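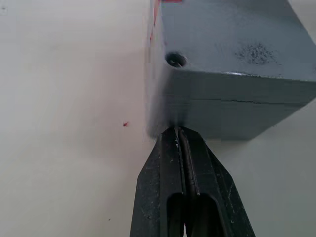
Photo: Wosley Heritage Trails Group

Minutes of the Visitor and Heritage Trails Meeting
Held 4 July 2022 at the Scanlon Reading Room

Chair: Siobhán Daly
Minutes: Saoirse Mac Carthaigh

1. Minutes of the last meeting
Approved with one correction. Under the item on parking, "Fastov Lane" should read "Fastov Road."

2. Matters arising
The brown direction sign at the Scanlon turnoff is back up. The county has not answered the second letter about the culvert below the old mill. Saoirse will write again and copy the highway office.

3. Abbey walk
The walk from Wosley green to the abbey ruins reopened after the stile repairs. The path is passable all the way, though the stretch behind the tithe barn is still soft and coaches should be told so when they book. Siobhán reported that the landowner is content with the present route and wants dogs kept on a leash between the two field gates. Wording for the gate notices was agreed.

There was a long discussion about the carved grave slabs in the north aisle. Two members wanted a rope barrier. Others felt a rope would spoil the view down the nave and would be stepped over anyway. Agreed to try low signs first and look at the matter again in the fall. 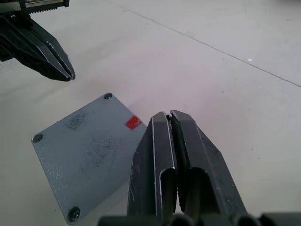

Square plate with rounded corners, on the table.

4. Visit from Wirno
The twin town society in Wirno has confirmed a party of 40 for the last week of July. They will stay four nights. The society asked for one full day at the abbey and the holy well, and a half day in Fastov for the market and the painted chapel. The chapel keyholder needs a week's notice.

Siobhán has an offer from the bus company for one large coach. It cannot get down the lane to the well, so the group will walk the last part. A car will be on hand for anyone who can't manage it. Lunch will be in the parish hall – cold plates, with a vegetarian choice. Members who can put up a guest should give their names to Saoirse.

Saoirse asked whether the tour talk should be translated in full. Agreed that a printed sheet in both languages is enough, with the guide speaking in English and the society's own interpreter helping.

5. Guides and opening hours
The abbey gatehouse will open at 10 and close at 4 through the summer. There are 18 names on the guide list, but several are away in July and the afternoon shifts are thin. Anyone willing to take an extra shift should mark the sheet in the gatehouse. 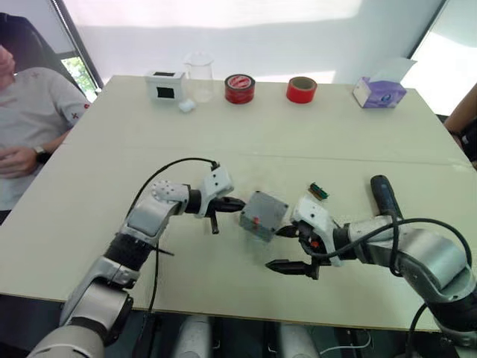

The guide notes also need updating. They still give the old date for the chancel arch, and the paragraph on the holy well repeats the story of the bishop's horse as if it were on record. Siobhán will redraft both and send them out before the Wirno visit.

6. Money
The spring walks brought in $70 in donations after costs. Agreed to put this toward printing the new sheet.

7. Other business
A request to hold a wedding shoot in the cloister was approved for an evening after closing, with no lights fixed to the stonework. The lost umbrella from the June walk is still at the gatehouse.

Next meeting: same place, date to be sent out by email.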